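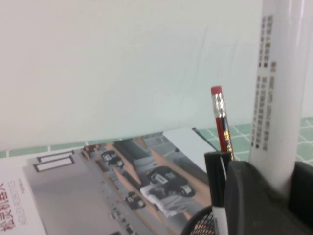 ## 4. Setting up your first shared catalog

Good news: you've done the dull part! Kasus is installed, your library card numbers are loaded, and from now on everything you do shows up on the screen. This section takes you from an empty catalog to one your reading group can search from home.

You'll need the admin password from Section 2 and a list of your titles. A plain spreadsheet is fine, and so is a handwritten list if you enjoy typing (I do, a little).

1. Sign in and choose **Catalogs > New**.
2. Type a name. Keep it short — it appears at the top of every loan slip. The Fivholm group went with "Fivholm Evening Readers" and it fits with room to spare.
3. Set **Loan period** to 31 days. You can change it later for single titles.
4. Leave **Public listing** off for now.
5. Click **Create**, then wait for the green bar to fill.

> **Note:** The catalog name can be edited at any time, but the short code under it can't. Check the code before you click **Create**.

### 4.1 Bringing in your titles

Rimport is the import tool that comes with Kasus, and it's a joy once you've got your columns lined up.

1. Save your spreadsheet as a CSV file.
2. Open **Tools > Rimport** and drop the file onto the page.
3. Match each of your columns to a Kasus field. Title and Author are required; Shelf, Language and Notes are optional.
4. Click **Preview** and read the first page of results slowly.
5. Click **Import**.

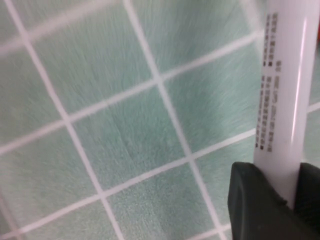

Files with more than 300 rows are split into batches, and each batch gets its own line in the import log. Our biggest test so far had 2,307 titles, and it went in over a single lunch break!

> **Caution:** Don't close the browser tab while a batch is running. If you do, open the log, find the last batch marked **Complete**, and start again from the next one. Running a finished batch twice gives you two of every book.

### 4.2 Titles in more than one script

Lots of groups own books in Arabic, Bengali, Chinese or Russian, and Kasus handles them all nicely. Put the original title in **Title** and the spelled-out version in **Title (Latin)**. Members can search by either one.

1. Open the record and click **Edit**.
2. Fill in both title fields.
3. Pick the main language from the list.
4. Click **Save and reindex**.

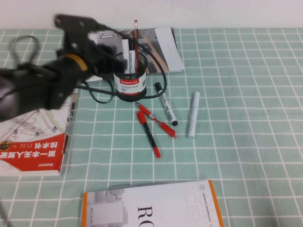 Hiba Fakhoury: Please add that the reindex only covers the record you have open. I fixed 79 titles through Rimport and none of them came up in a Latin search until I ran **Tools > Reindex all**.

Quite right, and thank you! After any bulk change, run **Reindex all** once, then try two or three searches before you turn on **Public listing**. Loan slips are covered in Section 5.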